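Do Price Caps Help Renters? A Look at the Odov Rule
Student project report, Introductory Economics

Our group started out expecting to show that the rent cap in Odov made rooms cheaper. After a term with the numbers, I'm not sure we showed much of anything.
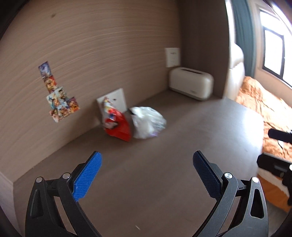
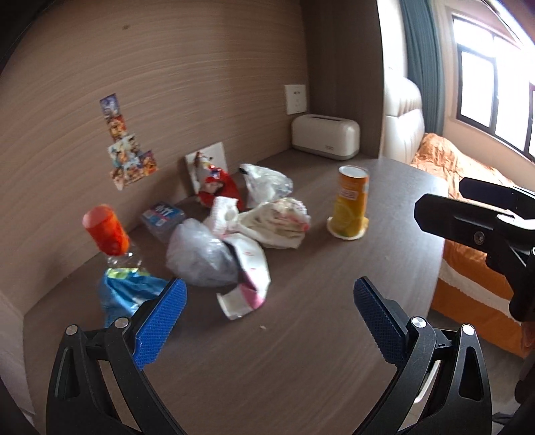
Figures 1 and 2. Room interior, both with light brown wood-grain wall covering.

The cap limits rent on a single furnished room to 692 a month. Rorkora, the next town over, has no cap, and the average listing there was 1,245. That gap looks great for the cap until you ask how many rooms you can get at the lower price. We found 100 listings in Rorkora in September and far fewer in Odov, and several of the Odov ads wanted a separate "furniture fee."

Supporters say the cap stops gouging. Maybe. The Cadwaladr housing survey we were told to use only asks people who already have a room, so of course they like it. Anyone who gave up and moved away isn't in there.

Our own survey has problems too. We handed it out on campus, and students are not typical renters. We also never adjusted for room size, which we should have done before comparing averages.

If another group picks this up, they should get the Dallero listings from before the cap. We asked twice and got no reply.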